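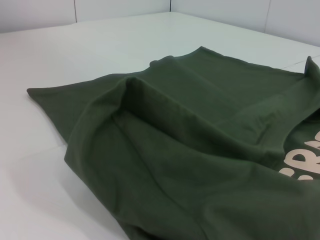

3.2 Garment Condition Before Folding

Figure 2. Olive green cotton t-shirt on a white tabletop, partly folded, with a diagonal ridge across the middle and cream-colored lettering at the right.

Garments reach the folding table in very different conditions, and most manuals of household laundry work treat them as one. For the present study we separated the starting condition into three classes: flat, partly folded and bundled. A flat garment has both sleeves and the hem visible, with no layer doubled over another. A bundled garment has neither a readable outline nor a free edge longer than a hand's width. Everything between the two was recorded as partly folded, and the shirt in Figure 2 belongs to this class. Its outline is still open along the top and at the left, where a pointed flap lies flat on the table, while the lower half is gathered into broad, soft folds.

The distinction matters for the first move. With a flat shirt the folder can begin at once with the sleeves. With a bundled shirt the usual opening is to lift the whole garment, find the shoulders and shake it out. Partly folded shirts allow either approach, and our participants disagreed on which to use. Some pulled the doubled layer back along its ridge and smoothed the cloth by hand. Others picked the shirt up and started over, even when only one layer was out of place.

Each of the 36 participants handled garments from the same stock of 400 t-shirts, supplied by Laston and washed before the first session in a single detergent (Bituvero, unscented). Five shirts were added in April to replace stained items, which brought the total to 405. The added shirts were of the same cut and fabric weight and are not treated separately in the analysis. Prints were allowed on the front panel only. Participants were told neither the class assigned to a garment nor the purpose of the classification.

Coding was done by the second author and by Bujar Delić, working independently from still photographs. Three features were noted for every garment: the longest fold ridge, the number of free corners and the visibility of any print. The ridge was recorded by direction only (lengthwise, crosswise or diagonal), as attempts to measure its height gave poor agreement between coders. A diagonal ridge, as in Figure 2, was taken as a sign that one layer had been doubled over another at an angle to the side seams. Free corners were harder to code. A flap that tapers to a tip may be a sleeve or a corner of the body panel, and the two cannot always be told apart without moving the cloth. Such cases, the left flap in Figure 2 among them, were entered as "sleeve or panel" and kept out of the sleeve counts.

Print visibility was included at the suggestion of Drita Vidmar, who had observed in earlier work at Prindar that folders look for the print before they look for the collar. A strongly contrasting print gives the orientation of the front panel at a glance – provided that enough of it is exposed. Visibility was coded as full, partial or none. Partial prints were not transcribed.

Disagreements between coders were settled by discussion. The coding sheet was revised once, on 6/19/18, when the class "rolled" was dropped and its 10 garments were reassigned to "bundled". Rolled edges within a garment that was otherwise open did not affect its class and were entered in the remarks column. The thick layer at the lower edge of the flap in Figure 2 was entered in this way.

Table height was held constant, and all sessions used the same plain white surface. Softić tables with a textured top had been tried in the pilot but were found to hold the cloth in place during smoothing, which shortened the first move for partly folded shirts and had little effect on the other two classes. Pilot sessions are excluded from the results in Section 4.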